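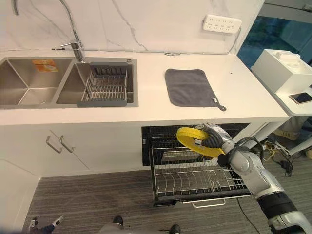 Sadidside Shared Kitchen Refit
Progress report, June, for the Tokdale housing grant
Prepared by Roxana Vlad

1. Sink and counter

The double-basin sink is installed in the white counter. The larger basin is on the left. The right basin holds the dish rack, with metal rods and gray end pieces. The built-in dishwasher sits under the counter to the right of the sink cabinets, and both of its racks are in place. The sealant line at the rear of the counter was inspected on Wednesday and accepted.

2. Faucet

The chrome gooseneck faucet replaces the two separate taps listed in the original survey. It is operated by one lever near the base. Tudor Bogdan measured the flow at 6 liters per minute, which meets the specification.
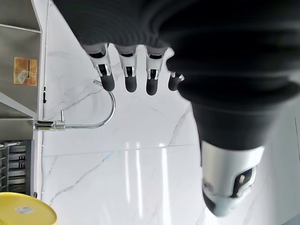
3. Backsplash

The wall behind the sink is finished in a white marble look with gray veining. The cable along the rear of the counter is to be clipped before handover. Fastley has quoted 87 dollars for this item.

Dish storage was reviewed with the residents of Dobre House.

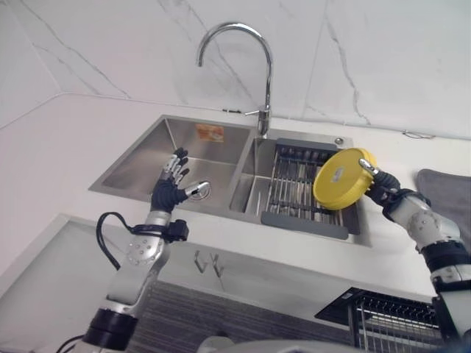
They asked that lids be kept with their containers, and a shelf for this has been added to the order. Spending for the period was 843 dollars. Remaining work is scheduled to take 27 hours.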